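Home | Reviews | Kits | Clubs | Contact

Parri two-arm kit – club review

Our Saturday robotics club has used the Parri kit since January, mostly for brick sorting. Two white arms bolt to a front rail, and the cables stay outside the links, so a loose plug is easy to find.

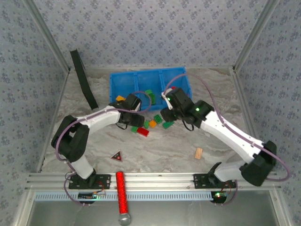 Assembly took two sessions. The manual skips the wiring of the boards under the arms – Lorraine Bolger worked it out from the Brenberg forum. After that the students wrote their own sorting routine by color.
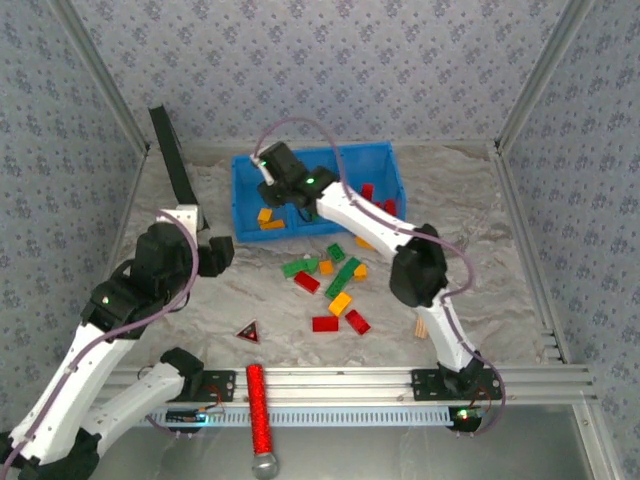

Spare gripper fingers cost $23 a set, and we have bought 2 sets. The full kit was $533. Good value for a club, too fiddly for a beginner class.

Konrad Fankhauser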